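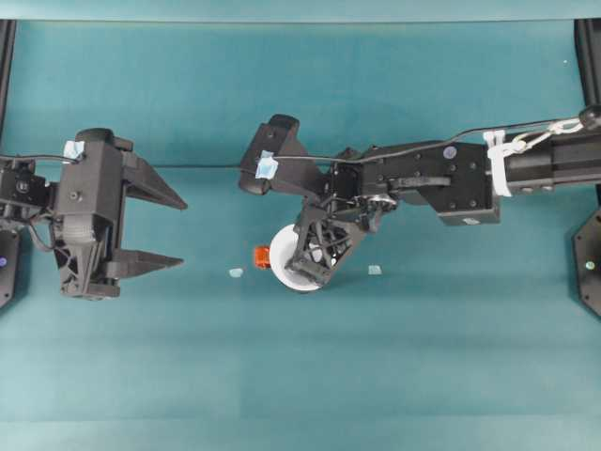
Figure 14. Head camera view during a replay check: left gripper open, right gripper holding a white round object next to the orange-red cube.

Replaying a recorded episode on two arms

Now for the fun part! By this point you have Grukham installed, both arms homed, and at least one episode saved in your project folder. Replay sends the saved joint positions back to the arms in the order they were recorded, and it's the quickest way to find out if your timing and camera settings agree with each other. The first time both arms pick up a motion you taught them is a real treat, so give yourself a clear half hour for it.

Before you start
- Set the work surface up the way it was when you recorded. Replay follows joint positions only and does not look for objects.
- Check that no cable is pulled tight at either wrist.
- Keep the stop button within reach.

CAUTION: Keep your hands out of the space between the arms while the status line reads ARMED. The arms can start moving without a sound.

1. Open the Broron panel and choose Episodes.
2. Pick an episode. The step count appears beside the name (our sample, Trikenness, has 2,544 steps).
3. Set Speed to 0.25. Please don't skip this, even if you know the episode by heart.
4. Click Align. Both arms move slowly to the first saved pose and hold there.
5. Compare the live head view with the first saved picture. Drag the Blend slider to lay one over the other. Objects on the table should line up.
6. If an object is off, click Release, move it by hand, and go back to step 4.
7. Click Run.
8. Watch the error plot under the live view. Two lines are drawn, one per arm, and both should stay inside the gray band.
9. When the run ends, click Save Log.

Note: A short spike as a gripper closes on something is normal. The fingers stop at the object while the saved position asks them to go a little farther. You can raise Grip Tolerance to 2 if the spike trips a stop.

Note: Logs are kept for the last 1,000 runs. Older ones are deleted without asking, so export any you care about.

Once a slow run comes out clean, try it at 0.5, then at full speed. If one arm lags the other, see Matching Arm Clocks in the Adamczyk driver chapter.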